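Trimosby Coffee > Help > Subscriptions and brewing questions

Frequently asked questions

Which coffees do you roast?
We have two blends all year, Moulin and Flusano, and one single-origin coffee that changes when the sacks run out. Moulin is the darker of the two and is the one most people use with milk. Flusano is a medium roast and suits filter or cafetière.

Do you have a decaf?
Yes, a decaffeinated version of Moulin. It is roasted once a fortnight, so it can be out of stock for a day or two.

When do you roast?
Adi Ismail roasts on two mornings a week at our unit in Stulbridge. Orders placed before a roast go out the following day. The roast date is stamped on the back of each bag.

How soon should I drink it?
Leave whole beans for five days after the roast date if you are making espresso. For filter you can open the bag straight away. We think it tastes best within six weeks, but it will not go off after that.

Should I keep coffee in the fridge?
No. It picks up smells from other food. A cupboard away from the cooker is fine. You can freeze an unopened bag for a few months, but let it come back to room temperature before you open it.

Can you grind it for me?
Yes. Choose espresso, stovetop, filter or cafetière at the checkout. If your brewer isn't listed, put its name in the notes box and we will pick the nearest setting.

How much coffee should I use?
For filter, start with 15 g of coffee to a 250 ml mug. For a cafetière, use 24 g to 400 ml of water and leave it for four minutes. If it tastes sour, grind finer. If it tastes bitter, grind coarser or use slightly cooler water.

How do subscriptions work?
You choose a coffee, a bag size and how often you want it: every one, two or four weeks. You can skip a delivery or cancel from your account page up to the evening before we roast. There is no minimum term.
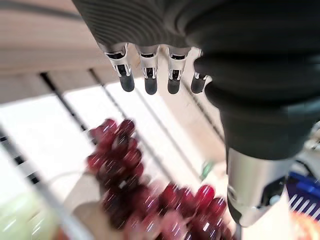 Four fingers, pointing down.

My bag hasn't arrived. What should I do?
Please allow five working days, then email us with your order number. If it has gone missing we will send another bag or refund you, whichever you prefer.

Can I visit?
The counter in Stulbridge is open on roasting mornings for beans and takeaway cups. There are no seats. Parking is on the road outside.

Do you supply cafés and offices?
We do. Jérémie Besnard looks after trade accounts and can send a price list and samples. Please tell him which grinder and machine you have when you write.

Last updated January 18, 2019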